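Chapter 4
Skateboard Wheels and the Change to Urethane
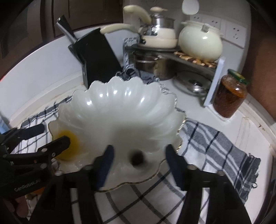

The early history of the skateboard is usually told through its riders, but many of the changes in how people skated came from changes in the parts under the board. This chapter deals with wheels. It covers the materials that were used, the way wheels are measured, and the effect of size and hardness on the ride. Trucks and bearings are covered in Chapter 5.

The first boards sold in toy shops had metal wheels, much like those on roller skates of the same period. They were noisy, they gave very little grip, and a small stone was often enough to stop one dead while the rider carried on. Clay wheels followed. These were made from a hard mix of clay and other materials, and they were smoother than metal on a good surface. They still slipped easily in turns, and they wore down quickly on rough pavement. Many riders carried spares.

Urethane is a kind of plastic that can be made soft or hard. It came into use for skateboard wheels in the early 1970s. A urethane wheel gives slightly when it meets a bump and then returns to its shape, so it rolls over small stones and cracks that would have stopped a clay wheel. It also grips the ground in a turn. Riders could now lean harder, go faster and use steeper ground, and skating in empty swimming pools became common within a few years.

4.1 How wheels are measured

Two numbers are normally printed on a wheel. The first is its diameter in millimetres. The second is its hardness, which is measured on a durometer scale. Most street and park wheels use the A scale, on which a higher number means a harder wheel. Very hard wheels may be marked on a different scale, so the letter should always be read along with the number.

A larger wheel holds its speed better and copes well with rough ground. It also raises the board, and it may touch the deck in a sharp turn. This is known as wheel bite. A smaller wheel is lighter and quicker to get moving, but it needs a smooth surface.

4.2 A comparison of two wheels

Lina Smadi ran a small test at the Nassar skate park in Lircombe in March. She used one deck and one set of trucks, and changed only the wheels. The first set, the Zirnis, was 65 mm across and soft. The second, the Irkano, was smaller and much harder. Each set was rolled down the same bank 14 times from a standing start, with the same rider, and the distance was marked in chalk on the flat.

On the rough tarmac outside the park, the Zirnis set rolled about 30 per cent further. On the smooth concrete inside, the gap was too small to be sure of. The rider found the Irkano set easier to slide and the Zirnis set more comfortable over joints in the ground. Seven of the runs on tarmac had to be repeated after the rider put a foot down.

The test was a small one and used a single rider, so the figures should not be applied to all wheels of these types. It does show why a wheel cannot be called fast or slow without saying what it is rolling on.

4.3 Shape and contact patch

The part of the wheel that touches the ground is called the contact patch. A wide wheel with square edges has a large patch and grips well. A wheel with rounded edges has a smaller patch and slides more readily. Rounded edges also help the wheel to climb over coping and other raised edges, and for this reason they are common on wheels sold for street and park use.

Terms used in this chapter: contact patch, durometer, urethane, wheel bite.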